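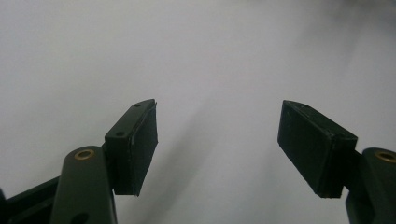 Ata da reunião do grupo de trabalho de automatização
Cooperativa de lavandarias e limpezas Lonholm
Novembro, início às 14h30, sala do primeiro andar

Presentes: Liviu Dumitrescu (operações, presidiu), Uwe Görtz (manutenção), as responsáveis de turno da lavandaria e do serviço ao domicílio, representante da Idico (por telefone, apenas nos pontos 2 e 3).
Ausência justificada: contabilidade.

1. Ata anterior
Aprovada com uma correção: onde se lia "toalhas de rosto" deve ler-se "toalhas de banho". Os tempos indicados mantêm-se.

2. Dobragem de toalhas
Uwe Görtz apresentou os resultados do ensaio na secção de dobragem. Foram entregues à máquina da Idico 644 toalhas, todas lisas e do mesmo tamanho. Dessas, 351 saíram dobradas em condições de seguir para a expedição sem intervenção. As restantes tiveram de ser refeitas à mão, na maior parte por a máquina ter apanhado duas camadas de tecido ou por ter largado o canto a meio do movimento.
A responsável de turno da lavandaria disse que uma pessoa com prática faz o mesmo trabalho em muito menos tempo e que refazer uma toalha mal dobrada demora mais do que dobrá-la de início. Pediu que isto ficasse em ata.
O representante da Idico respondeu que a máquina pode trabalhar de noite, sem ninguém no turno. Liviu Dumitrescu observou que, com a taxa atual, o turno da manhã começaria o dia a refazer toalhas, e que a conta só muda se o número de peças rejeitadas baixar bastante.
Ficou assente que os lençóis com elástico não entram em nenhum ensaio antes do verão.

3. Limpeza de superfícies e arrumação de cozinhas
Discutiu-se a proposta da Pelupessy para o serviço ao domicílio, que inclui limpar bancadas, levantar loiça e despejar o lixo. A responsável do serviço considera que passar um pano numa bancada livre já é viável. O problema está em tudo o que vem antes: tirar o que lá está, decidir o que é lixo, saber onde se guarda cada coisa em casa de cada cliente.
Uwe Görtz lembrou que os copos finos continuam por resolver. Com pouca força escorregam, com força a mais partem, e o fornecedor não aceita responsabilidade por quebras. O representante da Idico concordou quanto aos copos e disse que a sua empresa não propõe esse serviço.
Houve opiniões diferentes sobre a loiça de plástico — a manutenção é favorável a um ensaio, o serviço ao domicílio prefere esperar. Não se votou.

4. Etiquetagem e caixas
A máquina da Bremon está a funcionar na expedição há 17 semanas, com 2 paragens, ambas por falta de rolo de etiquetas. Ninguém tem queixas. Liviu Dumitrescu propôs que passe a equipamento definitivo. Aprovado por unanimidade.
A manutenção pede que a chave do armário dos rolos fique no gabinete da expedição.

5. Pessoal
A responsável de turno da lavandaria perguntou se os ensaios vão afetar os contratos que terminam no inverno. Liviu Dumitrescu respondeu que não, que as renovações serão tratadas como nos anos anteriores, e que o dirá por escrito às equipas.

6. Decisões
Prolongar o ensaio das toalhas por mais um mês, só com peças secas e vindas do mesmo lote.
Responder à Pelupessy que a proposta fica suspensa; pedir preço apenas para bancadas.
Uwe Görtz passa a registar o motivo de cada peça rejeitada.
A carta às equipas segue antes da próxima reunião.

7. Outros assuntos
O carro de roupa com a roda presa continua por arranjar. Fica a cargo da manutenção.

A reunião terminou às 16h10, quase sem tempo para o último ponto.
Ata redigida pela secretaria e enviada aos presentes para correções.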